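Diary, May, late evening

Feet hurt, voice is gone, and I ate dinner out of a paper bag on the train, but I have to get this down before it all runs together. We spent the whole day in the Tedham lounge again doing wipe-down runs for the glove study, and I think (I think!) the marker thing is settled. Or settled enough that I can stop arguing with Catríona about it in my head while I brush my teeth.

So, where were we. Last month's batch from Zolstead had lovely finger data and awful wrist data. The fingers come from the sensor glove and they're fine, they were always fine. The wrist comes from cameras finding the square marker on the back of the hand, and every time someone turned their palm up or reached across themselves, the marker went edge-on and the wrist pose flew off somewhere near the ceiling. I had a plot of it pinned over my desk for weeks. It looked like a seismograph having a bad morning.

Bilal's idea was to stop fighting it with filters and just tilt the mount. He's been saying this since winter, to be fair to him. Catríona Ó Néill wanted to keep the mount flat and add a second fixed camera, which costs more and means calibrating one more thing in rooms we don't own. I was on her side until today, and I'm writing that here so I can't pretend otherwise later.

Anyway, the task is the boring one: pick up the spray bottle, spray, put it down, pick up the cloth, wipe, refold the cloth, put it back. I love this task. It has a trigger squeeze in it and it has cloth in it, and cloth makes everybody's method look bad, so if your numbers hold up on cloth you can look people in the eye. 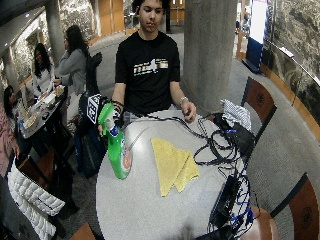
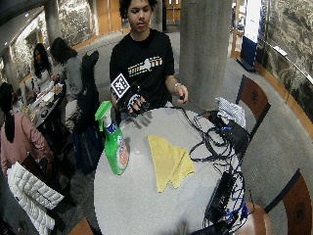
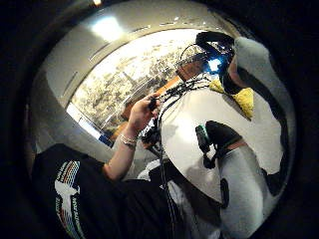

What I really wanted to know going in was whether the starting state mattered as much as Catríona claims it does. Her theory is that half of what we call "bad demonstrations" are good demonstrations that began from a messy table, so the learner sees the same motion from fifty different beginnings and can't make sense of it. So we got strict about resets. The yellow cloth gets folded to a triangle with the point toward the front of the table, the green bottle goes to the operator's right, and no run begins until I've said "okay" out loud. I felt like a flight attendant by noon. But when I looked through the runs on my laptop over lunch, the first second of each one lined up so nicely that I made Bilal come over and look at it with me, and he just said "huh" and went back to his sandwich, and from him that's a parade.

The cables are still a disgrace, I'll say that in my own diary. Black ones, blue ones, looping all over one half of the table and hanging over the edge. I keep telling myself we'll sleeve them, and then the day starts and somebody wants to record. Need to ask Pumia whether the new battery packs would let us drop at least the power line. (Write the email tomorrow. Really write it this time, don't just flag it.)

Numbers, so I have them somewhere that isn't a sticky note. We did 100 runs. With the flat mount we lost the marker for long enough to ruin the wrist track in 8 of the first half. With the tilted one, after the switch, it was 7. Which sounds like nothing! I was so deflated when I counted, I went and stood by the coffee for a while. Then Bilal pointed out that I was counting runs and not looking at where in the run it happened, and that's where it got good. The flat mount drops out in the middle of the wipe, right at the part we care about. The tilted one drops out almost entirely at the very end, when the arm is coming back to rest and the run is basically over. Trim the tails and most of those 7 are usable. I re-ran the alignment twice on the train to be sure, and it held both times.

It's one day and one table, I know. Catríona said exactly that on the phone, and she's right, and she also said "fine, tilt it," so I'm counting that as a yes. She wants to see it on a taller table and on people with smaller hands before we commit the whole set, and the whole set is 500 runs, so that's fair. I'd rather find out now than at run four hundred and something.

Other thing, before I forget: the glove study needs a name that isn't "the glove study." Bilal wants to call it Tu. Just Tu. I asked him what it stands for and he said it doesn't stand for anything, it's short and it fits in a folder name. I've already typed it into three folder names, so I guess that's decided too.

To do: email Pumia about the packs. Print two more tilted mounts, and one with a thicker base, in case the thin one flexes when people squeeze the trigger hard. Ask Bilal Chidiac for his calibration notes in an actual file and not as photos of his notebook. Fix the script so it trims the tails by itself, and check it against the ones I did by hand. Wash the yellow cloths – all of them, not only the top one in the bag.

Also call Mom back. It's past eleven already, so tomorrow, before I open the laptop.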